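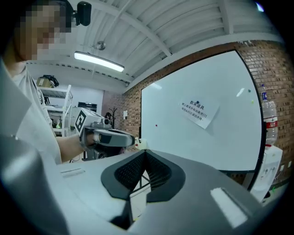

Wanda Strickland objected last week that hand sewing has no place in a unit on mending now that everyone has a machine. Fair. Keep the objection in mind, we come back to it under darning.

MENDING AND REPAIR, notes for session 4

Read before class: Ostrowski handout, pages 21 to 23. Skip the dye section.

1. Look at the cloth first
Woven or knit. Pull gently both ways. Knit gives, woven mostly doesn't (except on the bias, see session 2).
Find the grain. Patch grain must match garment grain or the patch puckers in the wash.
Wash the garment before you mend it. Wash the patch fabric too, cotton will shrink.

2. Thread
Same fiber as the cloth where you can. Cotton on cotton, wool on wool.
Polyester on old soft cotton = bad idea, thread outlasts the cloth and cuts into it.
Color: go a shade darker if no match. Lighter shows.
Cut it no longer than your forearm. Longer tangles.

3. Tears
Straight tear, woven: ladder stitch from the right side, then a light patch behind.
L-shaped tear (pocket corners, nails on fences): start at the corner, work outward both ways. Most people start at an end and the corner never lies flat.
Knees and elbows: patch inside, cut it well past the thin area. Stitch into sound cloth only.

4. Darning
Back to Wanda's point. A machine darn is fast and fine on jeans. On a sock heel it goes stiff and rubs. Hand darn stays soft.
Lay all the lengthwise threads first, then weave over and under. Leave a tiny loop at each turn for shrinkage.
Do not pull tight!! Biggest fault in the July batch.

5. Underarms and collars
Underarm seams split from strain. Restitching the same line wont hold, add a small gusset.
Collar worn at the fold: unpick, flip, sew back on. Press before you pin.

Homework: one L-tear, one darn, on scraps. Bring both, finished or not. Questions to Éabha Ó Briain, room 309, she has the spare needles aswell.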